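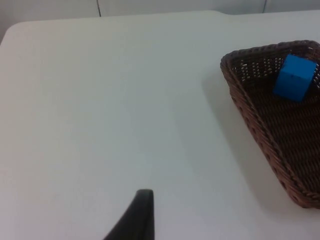 4. Choosing a Surface and Setting Up the Scale

The Tamden 1738 kitchen scale works best on a hard, level surface. A table or countertop with a smooth top is fine. Do not use the scale on carpet, a tablecloth, a cutting board or a folded towel. Soft surfaces let the feet sink and the reading will drift.

4.1 Before you start

You will need the scale, the weighing plate, the 3 AAA batteries from the small bag, and a dry cloth. Let the scale sit at room temperature for an hour if it was delivered in cold weather.

4.2 Installing the batteries

1. Turn the scale upside down and rest it on the cloth.
2. Press the tab on the battery door and lift the door off.
3. Insert the batteries. Match the + and - marks inside the compartment.
4. Put the door back on. It clicks when it is closed.
5. Turn the scale right side up.

Note: Do not mix old and new batteries. Rechargeable batteries can be used, but the low battery symbol will come on sooner.

4.3 Leveling

1. Set the scale down at least 3 inches from the edge of the table.
2. Press lightly on each corner. If the scale rocks, move it to another spot or turn the front left foot until the rocking stops.
3. Fit the weighing plate over the center post. The plate should turn freely and should not touch the display housing.

CAUTION: Do not lift or carry the scale by the weighing plate. The plate is held by its own weight only and the scale can fall.

4.4 Turning on and zeroing

1. Press ON/TARE once. All segments of the display light up, followed by 0.
2. Wait until the small circle appears in the left corner of the display. The reading is now stable.
3. If the display shows a number other than 0 with nothing on the plate, press ON/TARE again.
4. Press UNIT to change between grams and ounces. The scale remembers the last unit used.

To weigh into a bowl, put the bowl on the plate, press ON/TARE and wait for 0 before you add anything. When you take the bowl away, the display shows its weight as a negative number. This is normal.

Note: The scale turns itself off after 80 seconds without a change in weight. The tare value is lost when this happens. See section 6.2 to switch off the timer for slow recipes.

4.5 If the reading will not settle

Check these points in order:

- A fan, open window or air vent is blowing across the plate.
- A dishwasher or mixer is running on the same counter.
- Crumbs or flour have collected under the plate. Lift the plate off and wipe around the post.
- A phone is lying next to the display. Move it at least 12 inches away.

If the display shows Err, remove everything from the plate, take out one battery for a minute and repeat section 4.4. If it shows Err again, go to section 8, Calibration.

CAUTION: Never put the scale in water or in the dishwasher. Only the weighing plate can be washed. Dry it fully before putting it back.

4.6 Moving the scale

Repeat sections 4.3 and 4.4 each time you move the scale to a different table or counter.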